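Teaching a robot arm by doing the chore yourself

Renis researchers wanted fewer rules and more examples. Their latest result suggests they may need fewer examples, too.

Theresia Zaugg spent most of August moving a robot arm by hand. She would guide it toward an object, close the gripper, lift, put the object down and start again. By the end of the month she and her colleague Remo Steiner had 700 recordings, all made on tabletops at the Renis lab.

The question was how many of them the robot needed. Steiner sorted the recordings by how much each one differed from the rest, then trained the same control program on smaller and smaller sets. With 369 recordings it did as well as with the full 700. With 137 it began to miss grasps near the edge of the table.
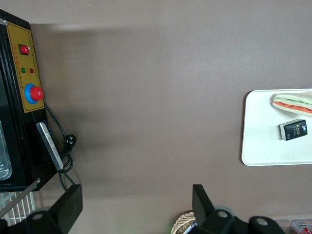 The view from the arm, gripper open, with a control panel and emergency stop at left and a sandwich on the tray at right.

The program, called Jomach, works mainly from that close-up view. Zaugg says this made the sorting harder than expected. Two recordings of the same task can look very different from the gripper, while two different tasks can start out looking almost the same.

"We were throwing out the wrong ones at first," she says. "The boring clips mattered. Those were the ones where the arm slowed down before it touched anything."

Steiner now scores the last part of each approach separately. He plans to repeat the test with 55 new objects and a second arm at the Rodley site, where the tables are lower and the lighting is worse.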